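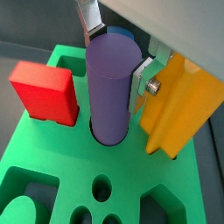

A shape sorter is one of the oldest puzzles a small child can play with, and maybe you had one too. It is a board or a box with holes, and some blocks that go into the holes. On a green foam board like this one, a red block and a tall purple cylinder stand up from their places, and behind the red block there is an empty hole with straight sides. Which block would you put there? You probably know the answer before you finish reading the question. But how do you know it?

What is a cylinder?

A cylinder is a shape like a can of soup. It has two flat ends, and each end is a circle. Between the two circles there is one curved side that goes all the way around. If you put a cylinder on its side, it rolls. If you stand it on its end, it stays.

The long name for a block like a brick is "rectangular prism". Its ends are rectangles and its sides are flat, so it does not roll. If you push it, it slides.

Why does turning matter?

Take a can from the kitchen and draw around the bottom of it with a pencil. Now turn the can a little and put it back on your circle. It still fits! You can turn it as much as you like, because a circle looks the same from every direction.

Now do this with a small box that has a long side and a short side. Draw around it, lift it, and turn it a little. The corners go over the line. You must turn it halfway around before it fits again. In one full turn there are only 2 ways that work. If the bottom of your box is a square, there are 4.

This is why very young children often finish the round hole first. With the rectangle they have the correct hole, but the block is turned wrong, so it stops on the edge. They push harder – and then they try another hole, which is a pity, as they were so near.

Can a block go into the wrong hole?

Sometimes yes. A thin cylinder can drop into a big square hole if it is not wider than the square. People who make puzzles choose the sizes carefully so that this does not happen.

Make your own

You need a shoe box, a pencil, scissors and two things of different shapes, for example an empty glue stick and a matchbox without matches. Draw around each one on the lid. Ask an adult to cut the holes just a little outside your line. Then close your eyes and try to post both things through the lid, using only your fingers to find the edges. It takes much longer than you think.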